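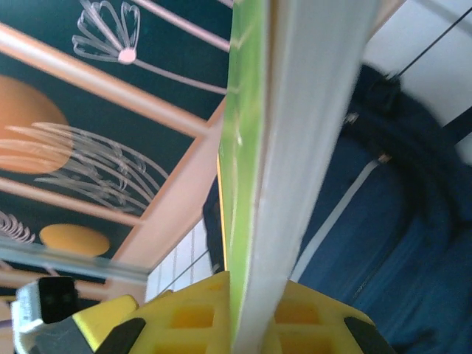 Gripper camera view from the bag-packing bench, Umine open day

Umine Open Day: Frequently Asked Questions

When is the open day?

Thursday, from 10 am until 4 pm. The last group goes in at 3.15 pm. You can leave whenever you like, but please hand your badge back at reception on the way out.

Where do I go?

The robotics hall is at the Tuncombe site, through the main gate and second on the left. Ignore the sign for Goods In. If you are coming by bus, get off at Tuncombe Cross and walk back towards the roundabout.

Do I need to book?

Yes. There are 360 places across the day and each one is tied to a start time. If you miss your slot, ask at the desk and we will put you in a later group if there is room.

What will I see?

The main demonstration is the Pirer bench, where two arms work on a school-type backpack and the things that go with it. There is also a short talk in the meeting room and a display of older grippers in the corridor.
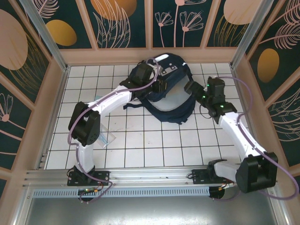

The Pirer bench: two arms and an open backpack

Why a backpack?

A bag is a hard thing for a robot to handle. The fabric folds, the straps move about and the opening changes shape each time it is touched. A rigid box would be much easier, and we did boxes at our last open day.

Are the arms working by themselves?

It depends on the session. In the morning a member of staff guides them by hand controls. After lunch they run from the Kaushik software, with an operator at the stop button. The timetable by the door says which session is which.

How long does the demonstration last?

Each group has 50 minutes in the hall, including questions. The arms are slow compared with a person, so please don't expect a bag to be packed in a few seconds.

Will I be able to see properly?

There is standing room on three sides of the barrier and a row of chairs at the front for anyone who needs one. Two screens show the camera feeds. 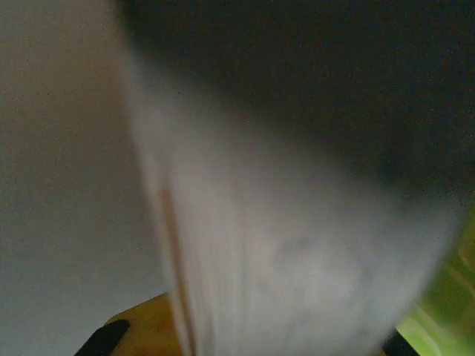
The gripper cameras sit very close to whatever is being handled, so their feed can be blurred or dark when an arm moves. The overhead feed is on the other screen and is easier to follow.

Can children come?

Children aged 7 and over are welcome with an adult. We can't take younger children into the hall, and there is no crèche.

Can I try the controls?

Visitors can use the practice controls in groups of 4 at the end of each session. Put your name on the sheet when you arrive. You won't be able to touch the arms on the main bench.

What kinds of things do the arms pick up?

Ordinary items you might put in a school bag. Thin or floppy ones take the most attempts.

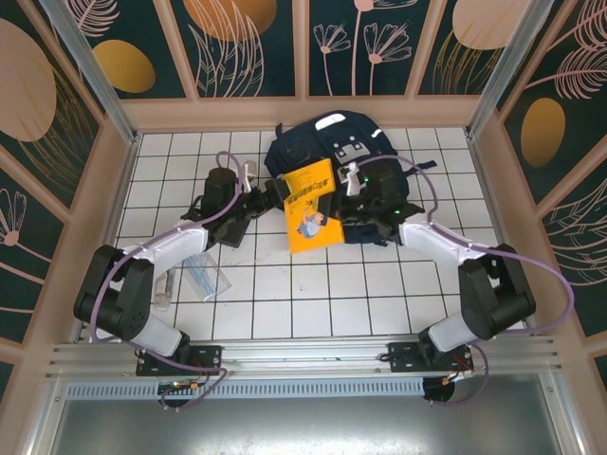 A paperback is a fair test because it has to be held firmly enough not to slip, without creasing the cover. Please don't bring your own items for the robots to try.

May I take photographs?

Yes, without flash. Please don't film other visitors.

Is the hall accessible?

There is level access from the car park and an accessible toilet next to reception. The hall can be noisy when the compressor runs, and ear defenders are available at the desk.

Who do I contact with other questions?

Noel Policarpio is organising the day. Ring the Umine switchboard and ask for the open day line, or leave a message at Tuncombe reception.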